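Folding and bedding: what changed in the Conton flats

Most of the post we had after the last issue was about laundry. Several readers in the Conton flats wrote in with the same problem: one room, one bed, a washing machine with no counter above it, and nowhere to put clean things down except the bed itself. Fuad Sisay lives in one of those flats and has worked out a way of doing the week's washing that does not end with a heap on the pillow. We asked him to set it down, and what follows is mostly his, with a few additions from others on the same landing.

The first thing he does is make the bed. He used to strip it, wash the sheets and leave the mattress bare until they were dry, which meant the rest of the clean washing had nowhere to go. Now he keeps two sheets in use and puts the second one on before the first goes in the machine. The bed is then a clean surface for the rest of the job. He pulls the sheet tight at the corners furthest from the wall first, then works back towards the door, as the wall side of a pushed-in bed is hard to reach once the mattress is down.

He prefers a plain dark sheet for this. Lint and stray threads show up on it and can be picked off before they get into the folded pile. Pale cloths are also easier to sort on a dark ground, particularly on winter evenings when the only light is the ceiling one. Readers with patterned sheets may find it helps to lay a plain towel over the middle.

The machine goes on when he gets in from work. The short cycle is enough for cloths and everyday clothes, and the long one is kept for towels. Loads are small. A full drum in a room this size means more wet washing than the airer can hold, and the overflow ends up on door handles and chair backs, where it dries stiff and takes longer. If you are sharing a machine with the flat below, the sheet of times is still pinned up by the stairs at Kahsay, and it was redone in April.

Drying is the slow part. Fuad's airer holds 21 small items if they are hung singly and nothing is doubled over the rail. Cloths go on the lower rails and shirts on hangers from the top one. He opens the window at the top only, and shuts it before he starts cooking. Things are taken down when they are dry right through to the hem – a damp edge folded into the middle of a pile will make the whole pile smell by the weekend.

Then the folding. Flat cloths come first and are done on the bed, standing up, from the side you can reach without leaning. He folds each one in half lengthways, smooths it with the side of the hand, and brings the short ends in. Finished cloths stay at the end of the bed nearest the machine, and anything still to be done goes towards the pillow.

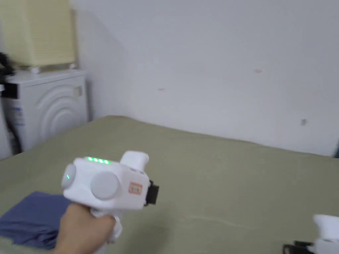 Conton Home and Laundry Group

A folded blue-purple cloth on an olive-green sheet is easy to pick out, and the washing machine is close enough to the bed that nothing has to be carried far. That short distance is worth having if your room allows it. Readers whose machine is in the kitchen or out on the landing can do much the same with a shallow basket, carrying the dry things through in one go and tipping them out at the pillow end.

The other point that came up in the letters was the wall. With a bed pushed up against plain white paint, marks soon appear, and most of us have a few. Fuad wipes his down with a barely damp cloth and a drop of washing-up liquid, then goes over the same patch with a dry one. Scrubbing takes the sheen off and leaves a dull spot that looks worse than the mark did. Coloured marks, especially red ones, are often wax crayon or lipstick and may want a second go the next day. If they are still there after that, leave them until the wall is next painted. Touching in with an old tin of white rarely matches.

One reader asked about creases in the sheet itself. A faint line across a sheet is often where it was folded in the cupboard, and it will drop out after a night or two of use. If it bothers you, fold the sheet in thirds next time so the line falls in a different place. Ironing a bed sheet in a room with no ironing board is more trouble than it is worth, though Fuad has been known to do a pillowcase on a towel on the table.

For storage, the group has bought a batch of fabric boxes from Karkar, the shop next to the bus stop. They slide under most of the beds in the building with a little room to spare. Each holds a set of bedding and a stack of cloths. Three of them are left and can be collected from the ground-floor cupboard. Please put the cloths in upright, side by side, so that the one you want can be lifted out without disturbing the others. Dundetti has also offered us washing powder in the large sack again, at the same price as before, provided we take two sacks. It will be shared out in 600-gram bags, so bring a container with a lid that fits.

A few short reminders. The filter at the bottom of the machine should be cleared once a month, with a tray or an old towel underneath as there is always some water behind it. Leave the door ajar between washes. Wipe round the rubber seal with a dry cloth after the last load of the evening, and take out any hairgrips and coins that have lodged in the fold. The powder drawer pulls right out on most makes and can be rinsed under the tap.

Spare sheets in single size are still wanted for the loan shelf, any colour, as long as they have been washed. We have more pillowcases than we can store, so please hold on to those for now. If you have a better way of folding a fitted sheet than rolling it up and hoping, write it down and drop it in the box by the stairs at Kahsay. Fuad will try out whatever comes in, and the clearest set of instructions will go in the next issue.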